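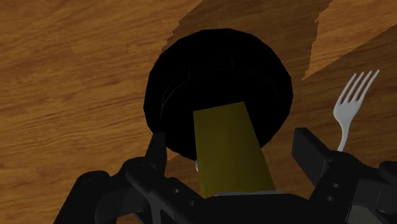
Wetska Gorge walk: upper track or river track with mixed ages?

trackmuncher
Hi all, long-time reader and very occasional poster. We're heading down to Wetska for a week in December, six of us, ranging from my nine-year-old niece to my mum who is 71 and walks faster than I do on the flat but isn't fond of a steep downhill. I've got the gorge walk pencilled in as our big day out and I can't decide between the upper track (over the saddle and down to the falls) and the river track, which I gather is longer but kinder. We did the upper one years ago before kids and I remember the lookout being absolutely glorious, but I also remember my knees having opinions about it for two days afterwards. We'll have the one car, so whatever we do has to finish where it starts, or near a bus. Any thoughts very welcome!

Posted 2022-06-30

saltbush_sue
Oh, you'll have a lovely time, whichever one you pick! We took my in-laws on the river track and it was a grand day, lots of stopping and starting, plenty of shade once you're past the first paddock. It does have the two creek crossings and they're on stepping stones, so if your mum's happy with stones she'll be right. If there's been a lot of rain I'd ring the Iltero visitor centre before you set off and ask how high the second one is. They were very patient with me and I asked an awful lot of questions.

The falls at the end are the same falls, by the way. You just come at them from underneath instead of from above, and personally I like them better from there, you get the spray on your face.

gorge_rat
I'll disagree with Sue a bit (sorry Sue). The river track is pretty enough but you spend the whole morning in the trees and the only real view is at the very end. The upper track has the saddle lookout at 1,882 feet and on a clear day you can see right out past Nesach to the coast. For visitors who might only do it the once, I'd say the lookout is the reason to go. The downhill bit is steps these days for the worst part of it, with a rail on one side.

saltbush_sue
No need to be sorry! But I'd count those steps before you recommend them to somebody's mum. There are 165 of them, it says so on the sign at the top, and they're built for people with legs a good deal longer than mine.

gorge_rat
Fair point on the height of them. My wife goes down sideways like a crab and says it's the only civilised way. Poles help a lot too.

trackmuncher
This is all so helpful, thank you both. Mum does own poles and refuses to use them on principle, so we shall see. Does anyone know if you can walk up to the lookout and just come back the same way? I'd been thinking of it as all or nothing, but if the steps are on the far side then maybe we don't need to go near them.

kettle_and_boots
You can, and it's what we do nearly every time now. Park at the Selvanayagam Road end (there's a gravel car park with a toilet, bring your own paper), follow the fence line up through the open country and you're at the lookout in a bit under two hours at a dawdle. It's a steady climb but never a nasty one. Have your lunch up there out of the wind, on the left of the big boulders, and wander back down. You miss the falls, that's the only sadness.

What I'd suggest, if you've got the whole week, is to do the lookout one day and then the falls on another from the bottom, using the short track from the picnic ground. That one's 40 minutes each way and your niece could do it in her sleep. Two smaller days instead of one enormous one, and everyone still speaking to each other at dinner.

mossy_log
Seconding kettle. We tried to do the full loop with a ten-year-old and the last hour was me telling her the plot of every film I've ever seen, very slowly.

Only other thing I'd add is the bus. The 104 runs between the picnic ground and Nesach in summer, and it stops at Selvanayagam Road if you wave at it, so you could do the whole traverse one way with just the fast walkers while the others ride round and meet you with the sandwiches. Check the times though — the last one back was earlier than I'd have liked when we were there, and it's a long, hot trudge along the bitumen if you miss it.

gorge_rat
The bus is a good thought. I'd forgotten it stops at the top. That way your fast ones get the lookout and the steps and the falls, and I get to feel I've won the argument.

saltbush_sue
You've won half of it. I still say the river track is the nicest walk in the district and I'll be telling people so when I'm ninety. There's a swimming hole just after the first crossing with a flat rock beside it that's exactly the right size for a picnic rug and a thermos, and you won't find one of those on your saddle.

trackmuncher
Right, I've read this whole thread out loud at the kitchen table and there's been a vote. We're doing the lookout and back from Selvanayagam Road early in the week, with everybody. Then my brother and I will do the traverse later on, if the weather's kind, and the rest will catch the bus to the picnic ground and potter up to the falls to meet us. Mum has asked me to find out more about Sue's swimming hole, so I suspect the river track is going to sneak in there somewhere as well.

Is the water very cold in December?

saltbush_sue
Freezing! Take her anyway.

Comments

ferntreegal: We followed kettle's version with my dad and he loved it. There was a bit of mud near the top gate, so wear proper boots if you've got them.

two_thermoses: Does the picnic ground still have the gas barbecues? They were out of order on our last visit and we ended up eating cold sausages from the night before.

mossy_log: @two_thermoses couldn't tell you, sorry, we always bring rolls. Iltero visitor centre would know.

Related topics
Nesach foreshore path with a pram
Camping near Wetska: powered sites or bush sites?
Best bakery between Iltero and the coast
Dog-friendly walks in the Iltero district
Wildflowers on the saddle, when to go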